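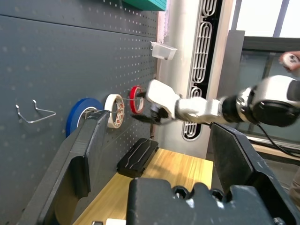 Kandale Portable Boarding Ramp

The Kandale is a folding ramp for getting wheelchairs, prams and luggage trolleys on and off trains at platforms where there is a step up to the carriage. It is made by Kováčik and sold and serviced in this country by Celside. It suits unstaffed halts with a ramp locker as well as larger stations where the ramp is carried from platform to platform.

The ramp folds lengthways and has a carrying handle on the outer edge. It opens flat on the platform and the top lip is then lifted onto the door sill. Two locating pins drop into the sill and stop the ramp sliding back while it is in use. The pins are fixed, so please check the sill drawings for your rolling stock before ordering. We can send a paper template if you are not sure.

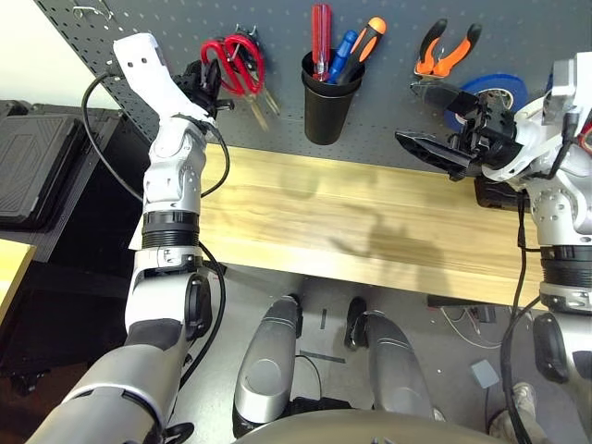 The surface has a grit coating that can be renewed when it wears. Raised edges run down both sides and are painted yellow. Re-coating is done at our Orbridge depot and the ramp is normally away for a week. Loan ramps are available while yours is with us, but book early in summer as they go quickly.

Specification

Safe working load: 400 kg
Highest step: 200 mm
Finish: grey with yellow edges
Handle: rubber grip, replaceable
Guarantee: 4 years on the frame, one year on the coating

Care and checks

Look over the hinge and pins before each use. Wash the surface with warm water and a stiff brush, and leave it open to dry. Do not use de-icing salt on it. A full check should be carried out every 60 days and written on the card inside the locker door. If the hinge feels loose, take the ramp out of use and ring the depot.

Spare handles, pins and record cards can be ordered at any time. Lockers are sold separately and come with a choice of key or code lock. The wall-mounted locker needs a solid wall behind it and will not go on fencing.

Customer comments

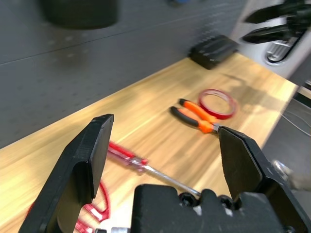
We have used ours on a branch line platform since June. It opens easily and the pins seat well on our older units. The handle is a bit close to the hinge for anyone in thick gloves, and I would have liked the locker to come with a spare key. Otherwise no complaints.

Reply from Celside: Spare locker keys are now included with new orders. If you bought earlier, send us the number on the lock and we will post one.

Ordering

Ramps are delivered by van to a staffed address. We do not leave them on platforms. Returns must be arranged with the depot first.
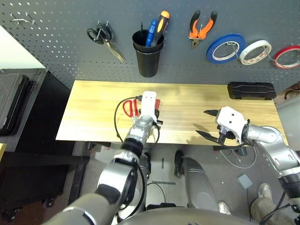 Can the ramp be used on trams as well as trains?
It can be used on trams if the door sill takes the pins and the step is within the height given above. Send us the sill drawing and we will check it before you order.

Page updated Aug 8, 2020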